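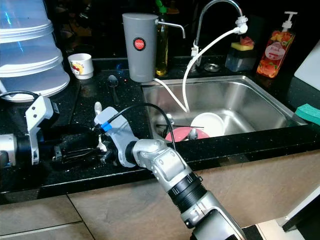 How do you get rid of that sour smell in a kitchen drain? Baking soda, then hot water, then a good scrub of the strainer, because the strainer is usually the culprit.

I do mine before bed — a half cup of baking soda straight down, ten minutes of waiting while I wipe the stove, then a full kettle. Boiling is fine for my old metal pipes, but go with hot tap water if yours are plastic! The strainer gets an old toothbrush and dish soap, both sides, and don't forget the underside of the rubber flap if you have a disposal.

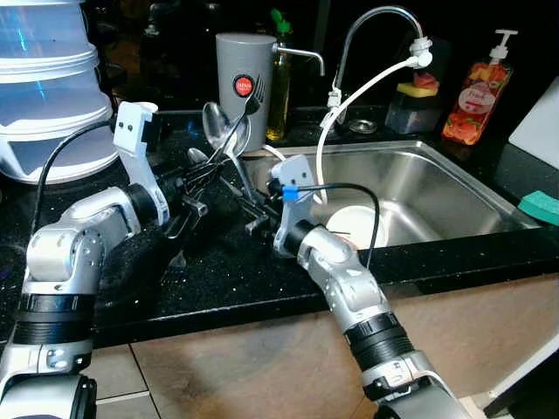
If the smell comes back in a day or two, it's probably the trap. Put a bucket under it first (I learned that one in my Landivbridge apartment, in socks), unscrew it by hand and rinse it out in the tub. Check the washers while you're down there. Mine had gone stiff and a new pair cost me $2.90.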